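Kama planner group, minutes of the Friday meeting, Ellside, upstairs room

Present: Necati Sönmez (chair, also minutes, having lost the coin toss for both), perception, planning, control, and one person from tooling who had been told it would be short. Stulloncombe joined by phone and could be heard typing.

1. Minutes of the last meeting

Accepted with one correction. Where the August minutes say the logging format is "final," read "current." Control asked that the word "final" be retired from all group documents. Agreed without a vote.

2. Scene file reloads

Tooling has fixed the reload bug that made the planner forget the rack every time somebody edited the plate list. The fix is eleven lines long and the explanation of the fix is two pages. Perception asked whether the plates could be edited while a plan is running. Tooling said yes. Control said no. Both are correct, in the sense that the software allows it and control will come upstairs if anybody does it.

Action: tooling to gray out the button.

3. Planner timeouts

The planner now gets 600 milliseconds per request before the fallback kicks in. Planning would like 2000. Control pointed out that the old limit was 200 and that planning had called 600 "luxurious" when asking for it. Planning does not remember this. It is in the minutes.

Most of the timeouts come from goals inside the rack, where the sampler spends its whole allowance proposing wrist angles that go through a peg. Necati suggested seeding it with the slot direction and letting it search outward from there. Planning had a branch that does this and had not mentioned it, on the grounds that the branch was embarrassing. The branch will be read on its merits.

4. Plate placement, two arms 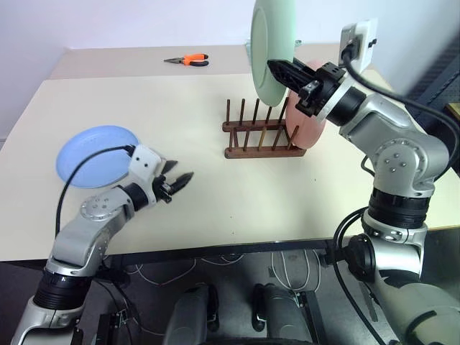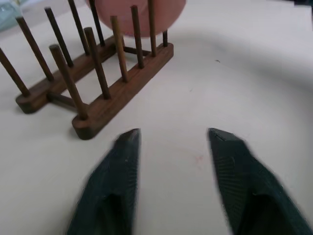
Head view, wrist view, head view, with a plate or more and the rack in all three.
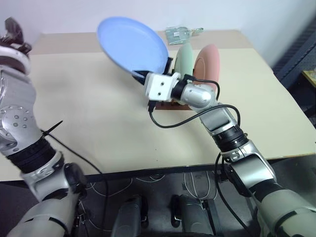 The placement skill treats each slot as a pair of walls with a gap, and the discussion was mostly over how it should find the gap. Perception fits the two base bars first and then hangs the pegs on them, which works well until an arm gets in the way. In the last view the right arm, holding the blue plate, has the lower part of the rack's pink plate behind its cable and wrist, and the fitter is expected to give a slot position for a plate whose bottom edge it cannot see. At present it gives one with great confidence. Perception wants to report a wider uncertainty when the robot's own body overlaps the rack mask, and to carry the earlier rack pose forward in the meantime. Planning is in favor so long as "wider" comes as a number.

Control asked why the wrist camera could not settle the matter. Perception replied that it can, up close, if the approach is slow enough. The pegs splay outward in that view, and the straight-line fit was reading the splay as real tilt in the rack. The lens correction has been in the code for a while. It was switched off by default, by a person who was present and who has apologized.

There was a longer exchange on cables. The self-filter removes the arm links from the depth data and leaves the cables, which then turn up in the collision map as thin new obstacles that follow the arm wherever it goes. The planner, sensibly enough, refuses to move near them. Necati proposed a padded tube from wrist to elbow, to be ignored by the collision check. Control worried that the tube would also ignore a peg. Settled on a tube that is ignored only outside the rack volume, with control to choose the padding.

Action: perception to turn the lens correction on and leave it on.
Action: control to pick a padding value and write down where it came from.

5. Recorded runs

Aksoy, the replay tool, now opens all 57 stored runs without crashing. It opens four of them upside down. Tooling believes this is a frame convention and perception believes it is tooling. Stulloncombe stopped typing to say that it was a sign flip in the importer, gave the line number, and resumed typing.

Action: Stulloncombe to send the patch, since it has evidently been written already.

6. Naming

The proposal to rename the function tryPlaceMaybe was carried. No new name was agreed. It will stay as it is until one is.

7. Any other business

Planning asked whether the second monitor in the upstairs room could be given back. Tooling asked which second monitor.

Next meeting same time, same room, with the padding value and the embarrassing branch first on the list. Planning to bring timings for rack goals with and without the seeding, at the present limit of 600, and not at 2000.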